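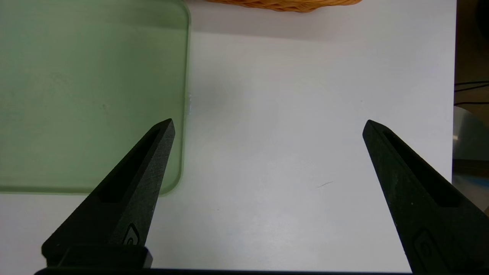 Articles > Buying Used > Interviews

Last updated: May 2024

Print this page | E-mail this page

I got to Mac Carthaigh Surplus in Clonia at a bad moment - a truck had just backed in with the contents of a closed dental lab, and the owner was standing on the lift gate arguing about a compressor. She waved me toward the office and told me to move the cat. I moved the cat. Fifteen minutes later she came in, sat down on a box of printer paper and started talking before I'd found my pen.

She's been selling used equipment for 20 years, most of it from businesses that are shutting down or moving. I'd bought a bench scale from her last July and had a very easy time of it, so I wanted to know how she does it (and, okay, whether I'd overpaid).

"You didn't overpay," she said. "You paid what the tag said. People come in here thinking there's a secret price, and the secret price is the one on the tag."

She doesn't run auctions, which surprised me. She tried them for a couple of years through an outfit called Prorum and hated it. "The good pieces went for nothing on a rainy night and the junk got bid up by two guys who didn't like each other. Then neither one picked it up! I had a parts washer in the aisle for 14 weeks. I put a tablecloth on it. We ate lunch off it."

So now everything gets a fixed price and a number, and the list goes out by e-mail. First one to write back with the number gets a hold. I asked how long the hold lasts and she laughed at me.

"Long enough for you to measure your door. Please measure your door. I sold a glass-front incubator to a very nice man who swore up and down it would fit, and it came back to me the same afternoon on the same truck. He paid for the truck both ways. I felt terrible, but I didn't pay for the truck."

We got onto the subject of testing, because that's the part I always worry about. There are three grades on her list: "runs," "powers up" and "as found." I had assumed the middle one was a polite way of saying broken, and I told her so.

"No, no. Powers up means I plugged it in and a light came on and I don't know enough to tell you any more than that. I'm good with ovens and pumps. I am not good with anything that has a screen. If I write 'runs,' I've had it going for an hour with somebody standing next to it. If it quits on you in the first month, bring it back and I'll write you a check."

Has she written many?

"A few. There was a vacuum pump that I would have bet the building on." 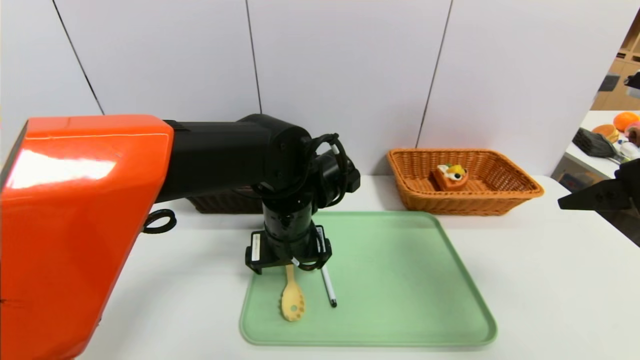
Manuals are another thing she has feelings about. Sellers throw them out first, she says, usually in the week before she gets there, along with the keys and the power cords. She now sends every seller a one-page sheet asking them to put all of that in a bucket and leave the bucket by the door. "An odd little cord that nobody sells anymore can be worth more than the machine. I've got a drawer of them back there. Somebody drove in from the coast for one."

Her software is called Hamus, and from what I saw over her shoulder it's a spreadsheet with a logo. She likes it fine. The invoice comes out of it, the pickup slip comes out of it, and when a lot is paid for the line turns gray. There were 46 lines on the dental lab alone and she hadn't put a price on one of them yet. I asked how she decides, and she held up a finger, went out to the dock and came back with a small curing oven under one arm.

"New, this is too much money. Used, I look at what the last one brought, then I look at the inside of the door. If the gasket's good I leave the price alone. If the gasket's bad I knock off the gasket and a little extra for your trouble. Then I knock off some more if it's ugly, and this one's ugly."

I thought it was kind of cute. She wrote a number on a piece of tape and stuck it on the side, and I will admit I looked at the number for a while.

On shipping: she'll palletize, but she won't crate. Anything with glass in it is pickup only. Payment has to clear before the piece leaves the floor, and cards are fine as long as it isn't a forklift. Pickup is at the side door on the alley, where you ring twice and wait.

The dental lab list should go out once she's finished testing. The oven won't be on it. It's in my back seat.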